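Accueil > Textes courts
Imprimer | Envoyer par e-mail
Publié le 5 novembre 2019, par la rédaction de Notia

Ce site utilise des cookies destinés à la mesure d'audience. En poursuivant votre navigation, vous en acceptez l'usage.

PROCÈS-VERBAL DE TRANSMISSION

Le service des gestes de la société Vorkine occupait, au rez-de-chaussée du bâtiment de Brokmont, une salle que le règlement intérieur désignait sous le nom de salle de transmission. L'accès en était réservé aux agents ayant accompli la formation réglementaire et signé la charte. Celle-ci tenait en 8 articles. Le premier disposait que l'opérateur prête son geste à la machine et ne le reprend pas.

L'opératrice affectée au poste 3 avait été recrutée en avril, sur dossier. Elle avait auparavant travaillé à la mise en rayon, puis à la réserve d'un établissement de la région. Le service avait jugé cette expérience utile. On lui avait remis un badge, un casque et deux poignées de commande, ainsi qu'un registre à couverture rigide dans lequel elle devait consigner chaque séance à l'encre noire.

La tâche inscrite à son programme portait l'intitulé « Rangement d'articles alimentaires, niveau élémentaire ». Il convenait de saisir un article posé sur le meuble, de le soulever sans l'endommager et de le déposer dans le tiroir ouvert à cet effet. La machine enregistrait. Le programme prévoyait 91 démonstrations jugées conformes, au terme desquelles elle serait invitée à procéder seule.

Les premières séances furent médiocres. L'opératrice serrait trop fort, ce que le registre mentionne sans commentaire. Elle apprit à fermer la pince par degrés, à laisser le bras achever sa course avant d'ordonner la suivante, à tenir compte du léger retard entre sa main et l'autre. Une note de service recommandait de ne jamais corriger un mouvement manqué : il fallait l'interrompre, revenir à la position de départ et recommencer. Les hésitations, précisait la note, s'apprennent aussi bien que le reste.

L'orange ne posait pas de difficulté sérieuse. Les sachets, en revanche, occupaient plusieurs pages du registre. Leur forme changeait à chaque prise, et l'emballage se dérobait là où l'on croyait trouver un appui.

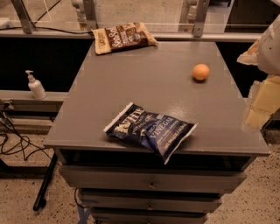
L'opératrice avait pris l'habitude, avant de saisir un sachet, de marquer un temps d'arrêt au-dessus de lui. Ce temps n'était prévu par aucune consigne. Elle approchait la pince, la maintenait immobile, puis l'inclinait légèrement vers la gauche et descendait. Sa mère procédait ainsi autrefois devant les fruits du marché, la main suspendue, comme si elle attendait une permission. L'opératrice n'en fit pas mention au registre.

Le contrôleur des séances releva néanmoins cette particularité. Par une fiche datée et contresignée, il demanda si le temps d'arrêt répondait à une nécessité technique. L'opératrice répondit par écrit qu'elle n'en voyait pas. Il lui fut demandé de le supprimer à compter de la séance suivante. À cette date, 66 démonstrations avaient été validées, et le service estima qu'il n'y avait pas lieu de les reprendre.

Elle se conforma à l'instruction. Les démonstrations restantes furent exécutées sans interruption, d'un mouvement égal, et reçurent toutes la mention « conforme ». Le soir de la dernière, elle remit ses poignées au magasin, contre récépissé, et fut autorisée à assister à l'essai en autonomie depuis la place du fond. Le règlement imposait le silence.

Le bras se mit en mouvement au signal. Il se porta au-dessus de l'orange, la prit et la déposa dans le tiroir. Il revint vers le premier sachet. À quelques centimètres de l'emballage, il s'arrêta.

Le contrôleur posa la main près du bouton d'arrêt, ainsi que le prescrivait la procédure en cas d'immobilité non programmée. L'opératrice garda les siennes sur ses genoux. La pince s'inclina légèrement vers la gauche et descendit.

L'essai fut déclaré recevable. Une réserve fut portée au procès-verbal, relative à une durée d'exécution supérieure à la durée attendue, et transmise à La Direction des méthodes, qui en accusa réception. Aucune suite n'est mentionnée au dossier. L'opératrice fut affectée le mois suivant à un autre poste, où il s'agissait d'enseigner le pliage du linge. Elle demanda à conserver son registre, ce qui lui fut refusé, puis à en recopier une page, ce qui lui fut accordé.

Recevoir la lettre de Notia : indiquez votre adresse électronique. Vous pourrez vous désinscrire à tout moment.
Imprimer ce texte | Envoyer par e-mail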